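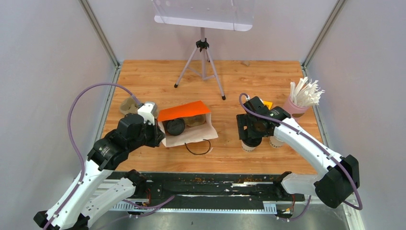 JUTAU, February

Takeout lunch in Jutau is getting a fresh start this month, and it comes in an orange bag! Sekiguchi, the lunch counter on Toritov Street, has switched its whole to-go menu over to paper boxes and rope-handled paper bags, and regulars have taken to the change fast. The counter packed 121 bags on the first day, its best takeout day ever, and the line at noon ran past the bike racks and most of the way to the pharmacy.

The menu itself is mostly the same (yes, the ginger rice is still on it). What's new is how it travels. Every order goes into a paper box first, then into the bag, and hot drinks are carried separately in a lidded paper cup. The old setup put everything in one flat carrier, and anyone who has ridden the number 3 bus with soup on their knees will remember how that went.

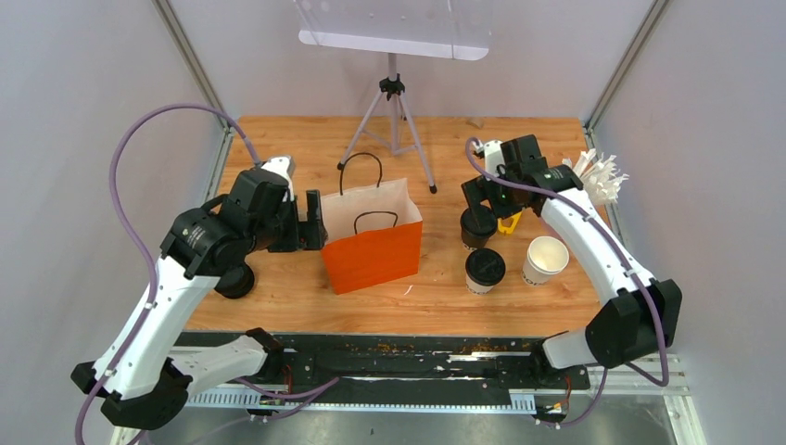 The orange paper bag with its black rope handles, and a paper cup with a black lid.

The bags were designed by Jestura, the small print shop across the street, which also made the lunch counter's window sign. Jestura tried 2 sizes before settling on the final one, and the handles were the last thing to be decided. Rope won out over flat paper loops after a week of tryouts with customers, who carried their lunches home and came back with plenty of opinions. A first run of 300 bags was printed, and a second is already on order. 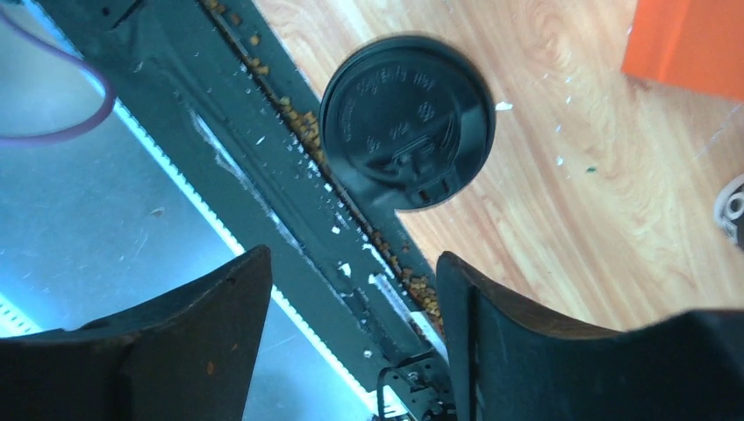 Drinks got the same careful attention. The counter wanted a cup that would be comfortable to sip from on the walk back to work, and staff spent several mornings going through lid samples with coffee, barley tea and the thick corn soup that sells out on cold days. The soup was the tough one! It now gets poured a little lower in the cup, and the price has come down a bit to match.

Customers who bring a bag back in good shape get a free barley tea with their next lunch, and the first returns were handed over the counter the very next morning. Plain bags are also on hand for big office orders, which need to be called in by 10 a.m.

Takeout runs from 11 a.m. until the rice is gone. The ginger rice and the corn soup both stay on the menu through the end of the month, with a spring box to follow.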